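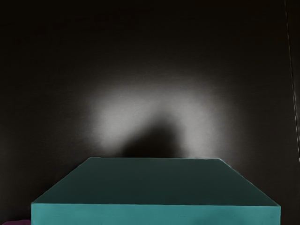 Progress report, period 2 — Pal tabletop arm, shared workshop build
To: Britmont small projects fund
Covers: February through April

Sorry this is going in close to the deadline. Bench time first, paperwork second, as usual.

Short version

Arm is built and moves on all joints. Gripper is on its second design and I like it. Simulation is running and is where most of the evenings went. Real pick and place not there yet. Money is fine, see below. One request at the end.

What Pal is, for whoever is new on your side

Small arm that lives on the end of a workbench and hands you parts. Screws, spacers, short bits of tube. Meant to be buildable by someone with a drill press, a 3D printer and patience. Plans go up free when it's done, same as in the original application.

Mechanical

Base and shoulder finished in February. The bearing in the shoulder came from Kondex and the first one was the wrong bore, my mistake, ordered off an old drawing. They swapped it. Lost most of two weeks anyway becuase the base plate was already drilled for the other one and had to be done over.

Elbow is good. Wrist has some slop in it. You can feel it by hand, a little click when you reverse direction. I've shimmed it twice. Next step is a new printed housing with a split clamp, drawn but not printed — printer was booked solid by other members through March and I didn't want to push.

Gripper version one is in the scrap bin. Two flat fingers, looked nice, dropped everything round. Version two has a shallow V in each finger and a strip of bike inner tube glued in. Holds tube fine. Holds screws if they're lying the right way. Still want a way to swap fingers without tools.

Cable routing is ugly. Everything runs down the outside of the forearm with zip ties. Works. Will not survive other people using it.

Electronics

Motor driver board is a Hondimeck, bought used from another member. Firmware on it is old and the documentation is thin, so there was a long weekend of poking at it with a serial cable. Now talks to the laptop at a steady rate and stops when I tell it to stop, which was the main worry. Emergency stop button is wired in series with motor power and not through software. Tested it with the arm moving, tested it with the laptop unplugged, both fine.

One blown fuse. Pinched wire under the base. Wire replaced, added a grommet.

Simulation

This took longer than planned and I think it was worth it. Milestone 3 in the plan said "basic simulated bench" and what I have is a bit past basic.

What's in it now:
- a plain teal box standing in for the work surface
- dark wall behind, near black
- one main light, with soft shadow falling on the wall
- arm model with real link lengths measured off the built arm, not off the drawing
- gripper version two, simplified

Kept the surroundings dark and dull on purpose so the box edges come out crisp. First try had a pale bench and a pale wall and the edge finder lost the back corner all the time. Much better now. The shadow is a nuisance though. The light makes a bright patch on the wall with a dark lump in the middle of it, right at the back edge of the box, and the detection code likes to think that lump is a thing sitting on the bench. Left it in instead of turning shadows off. The workshop has one strong lamp over that bench and the same thing will happen for real.

Current count from the batch run: 3320 simulated reaches to a random spot on the box top, arm in its normal starting pose. 17 of those ended with the gripper touching the box when it shouldn't have. Nearly all near the far edge, where the wrist has to fold back. I've put a limit on the wrist there and will rerun the lot.

Still missing in the sim: proper friction on the fingers, the cable bundle, and the wrist slop. So treat the numbers as flattering.

First real motion tests

Arm has done slow reaches over the real bench, empty gripper, speed turned way down. Repeats well enough side to side. Front to back it drifts, and I'm fairly sure that's the wrist. Didn't go on to picking parts up. No point tuning around a joint I'm about to replace.

Money

Spent so far this period: 1958 dollars. Biggest items were motors, the bearing, aluminum plate and the bench fee. Receipts are in the shared folder, in order, except the one for the aluminum, which I only have as a bank line. Have asked the shop for a copy. No overspend expected. The filament line will come in under.

Behind / on track

Mechanical: behind by the two weeks mentioned plus the wrist.
Electronics: on track.
Simulation: done, apart from the rerun and the missing bits above.
Real pick and place: not started. Was supposed to be started.
Write-up and plans: about a third of the drawings are cleaned up. Parts list is current. Assembly notes are in my handwriting and need typing.

Next period

Print and fit the wrist housing. Rerun the sim batch with the wrist limit in. Fix the shadow problem in the detection code — probably comparing two views, maybe just masking off anything above the back edge, will try the lazy one first. Then tube pieces only, one size, from a fixed tray. Screws after that. Cables moved inside the forearm if there's room, and I think there is, just.

Also want one other member to try building the gripper from my notes without me standing there. That will show what the notes are missing.

Request

Could the pick and place milestone move back by one month? No extra money needed. The end date for the whole project can stay were it is, I'd take the time out of the write-up stretch, which had slack in it. If that's a problem let me know soon and I'll cut screws from the demo and do tube only.

Happy to run the arm for anyone who wants to stop by. Evenings after 6 are best, the bench is mine then.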